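Coasters for marble, and do mugs belong on a tray?
Asked in Kitchen & Table, 12/2/19

We put in a gray marble top last month and I'm trying not to ruin it. We drink coffee all day and none of our mugs match. I also have five round coasters that don't match either: a woven cream one, a pale blue-gray one, a rattan one, a cork one and a dark brown one with specks. I line them up at the back and keep a cream-white tray in the middle.
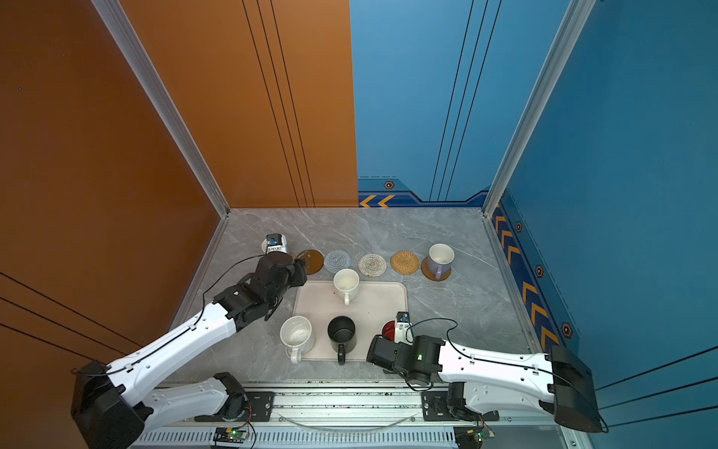 I'd like one system. Either each mug gets its own coaster or everything lives on the tray and the coasters go in a drawer. The tray came from Zilbridge and cost 60 dollars, so I want to use it. My other worry is the rattan. Does it scratch polished stone?

pappas_83

Use both. Tray for mugs waiting to be used, coasters for mugs with something in them. Six mugs in two rows of three is plenty for one tray, with the handles toward you so you can grab one without knocking the next. Leave the coasters loose behind it. Wipe the tray now and then, as grit gets under the mugs and then gets carried onto the stone.
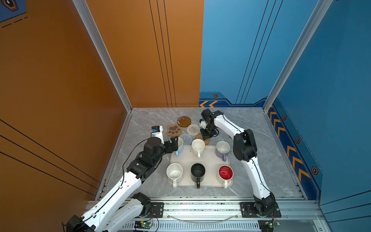
Gumel disagrees about leaving the coasters out. Woven ones hold coffee, and a damp one sitting on marble all night can leave a ring. Stand them on edge to dry. Cork is fine if you wipe under it.

clestavell

Rattan is OK. Stick felt dots on the bottom if you're worried. Seal the marble too, ours was never sealed and it shows.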